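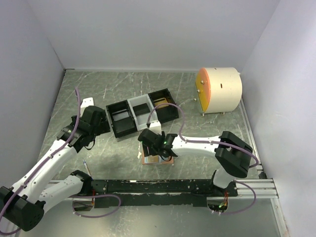 Drei Fächer reichen
Warum eine schlichte Schale beim Sortieren kleiner Teile oft mehr leistet als ein ganzer Schrank

18. Januar 2026

Wer kleine Teile sortiert, fängt meistens mit zu vielen Fächern an. Im Baumarkt stehen Kästen mit 24, 34 oder noch mehr Schubladen, und zu Hause werden sie an einem Abend gefüllt und beschriftet. Ein halbes Jahr später liegen in der Hälfte der Schubladen Dinge, die dort nicht hingehören, und auf der Werkbank steht wieder ein Marmeladenglas mit gemischtem Inhalt.

In der Werkstatt Bozkurt in Ronach wird seit Jahren anders gearbeitet. Der Betrieb repariert Brettspiele, Baukästen und Legespiele, überwiegend für Büchereien und Kindergärten. Was ankommt, ist selten vollständig und nie geordnet. Steine, Klötzchen, Plättchen und Stäbe liegen durcheinander in Schachteln, manchmal mehrere Spiele in einer. Bevor etwas geklebt oder ersetzt werden kann, muss sortiert werden, und dafür steht auf jedem Tisch eine flache Schale mit drei Fächern.

Die Aufteilung ist immer gleich. In das erste Fach kommt, was sicher zum Spiel gehört und in Ordnung ist, in das zweite, was dazugehört und Arbeit braucht. Das dritte Fach ist für alles Unklare. Eine feinere Trennung nach Farbe oder Größe folgt erst in einem späteren Durchgang, wenn die Menge schon kleiner ist. Die Werkstatt hat das früher in einem Schritt versucht und wieder aufgegeben. Bei acht oder neun Fächern sucht die Hand jedes Mal nach dem richtigen Ziel, und wer müde wird, legt daneben.

Das dritte Fach braucht eine Regel, sonst läuft es voll. In Ronach wird es geleert, bevor die nächste Schachtel auf den Tisch kommt. Lässt sich ein Teil auch beim zweiten Hinsehen nicht zuordnen, wandert es in einen Beutel mit dem Namen des Absenders. Weggeworfen wird zunächst nichts. Der Beutel geht am Ende mit zurück, und oft meldet sich die Bücherei einige Wochen später, dass der fremde Stein zu einem anderen Kasten im Regal gehörte.

Der größte Auftrag des vergangenen Jahres kam im Juni: eine Sammlung des Legespiels Flondent, das mit kleinen einfarbigen Klötzchen gespielt wird und in vielen Gruppenräumen im Einsatz ist. Laut Lieferschein sollten es 3000 Klötzchen sein. Nach dem Sortieren waren 2630 übrig, die ohne Nacharbeit zurück in die Kästen konnten. Der Rest hatte abgestoßene Kanten, fehlte oder stammte aus einem anderen Spiel.

Bei so gleichförmigen Teilen liegt die Schwierigkeit im Prüfen. Ein helles Klötzchen auf hellem Untergrund zeigt seine Kanten schlecht. Deshalb liegt neben der Schale eine Unterlage, auf der jedes Teil kurz abgestellt wird, bevor es in sein Fach kommt. Steht es gerade, ist der Boden eben. Kippelt es, kommt es ins zweite Fach. Die Unterlage sollte sich farblich deutlich vom Teil abheben und nicht größer sein als ein Briefumschlag, damit sich darauf nichts ansammelt. Glatte Flächen lassen sich leichter abwischen, rauer Filz dämpft das Geräusch. In Ronach hat man sich für glatt entschieden und nimmt das Klappern hin.

Auch die Stellung der Schale spielt eine Rolle. Die meisten stellen sie parallel zur Tischkante, was ordentlich aussieht. Wer mit der rechten Hand arbeitet, erreicht das hinterste Fach leichter, wenn die Schale schräg steht. Das lässt sich in wenigen Minuten ausprobieren. Wichtiger ist, dass sie während des Durchgangs nicht mehr verrückt wird. Nach einer Viertelstunde schaut man kaum noch hin, und eine Schale, die eine Handbreit weiter links steht, führt zu Fehlern.

Zur Höhe des Randes gibt es verschiedene Ansichten. Flache Schalen mit niedrigem Rand erlauben es, die Teile mit zwei Fingern wieder herauszunehmen. Höhere Ränder fassen mehr und verzeihen es, wenn jemand aus der Entfernung wirft. Der Hersteller Niltescombe, von dem die Werkstatt ihre Schalen bezieht, bietet beide Formen an. In das mittlere Fach der flachen Ausführung passen bis zu 160 Klötzchen, sofern man sie schüttet. Gestapelt wird in der Werkstatt nicht, weil ein umgefallener Stapel mehr Zeit kostet, als der gewonnene Platz wert ist.

Für den Hausgebrauch lässt sich das Verfahren ohne Einkauf übernehmen. Eine Besteckeinlage mit drei breiten Fächern genügt, ebenso drei gleich große Dosendeckel, die mit etwas Klebeband aneinander befestigt werden. Ungeeignet sind Schälchen mit stark gewölbtem Boden, weil kleine Teile darin zur Mitte rutschen und sich gegenseitig verdecken. Der Tisch sollte frei sein, mit Licht von der Seite. Kinder sortieren gern mit, am besten bekommen sie eine eigene Schale und eine eigene Portion.

Gearbeitet wird in Portionen. Aus der Schachtel kommt nur so viel auf den Tisch, wie eine Hand fassen kann, und erst wenn diese Menge verteilt ist, wird nachgelegt. Das wirkt langsam. Ein ausgekippter Kasten belegt aber die ganze Fläche, und ein Teil des Inhalts landet erfahrungsgemäß auf dem Boden.

Die Schubladenkästen haben in Ronach trotzdem ihren Platz. Sie hängen an der Rückwand der Werkstatt und nehmen Ersatzteile auf, die bereits sortiert sind: Spielfiguren, Würfel, Holzdübel, Scharniere für alte Deckel. Beschriftet sind sie mit Kreppband und Bleistift. Die Flondent-Klötzchen liegen unten links, in der einzigen Schublade, die zweimal im Monat nachgefüllt werden muss.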